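Notice to Viewers Concerning the Final Episode

The Office of Continuity at Iltby wishes to thank the 2,251 viewers who wrote to us following the penultimate episode of The Trnka Letters. All correspondence has been read and entered in the register.

It has been noted that 698 of these letters put forward the same theory, namely that the widow Zikum wrote the letters herself and posted them from the lighthouse. The Office is unable to confirm or deny this. Viewers are reminded that the lighthouse was demolished in the second series, and that the widow was at that time believed to be her own sister.

A further 200 letters proposed that Captain Nedix did not drown. The Office refers these correspondents to its earlier notice on drowning, issued in July, which remains in force.
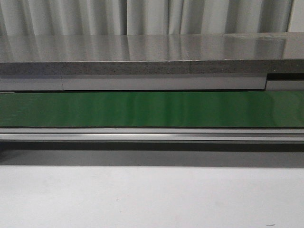 One letter has required separate handling. It was received from Monique Bailly, of no stated address, and set out the events of the final episode in full, including the dialogue in the kitchen and the contents of the locked drawer. At the time of its arrival the final episode had not been written. The authors were shown the letter at ten in the morning and asked for the rest of the day to consider their position.

They have since informed the Office that they can think of no better ending. Several attempts were made, one of them involving a flood. In each case the characters were found, by the last page, to be standing where Ms Bailly had said they would stand.

The Office has accordingly written to Ms Bailly to offer a fee of 1,000 crowns and a credit in the closing titles. Her reply came by return of post. She declines the fee, asks that her name be spelt correctly, and encloses a second sheet describing the next series, which has not been commissioned.

Page four of that sheet concerns this Office. Staff have been asked not to read it before the broadcast. Two members of staff have done so and have requested leave, which has been granted.

Further theories should be sent to the usual address, on one side of the paper only.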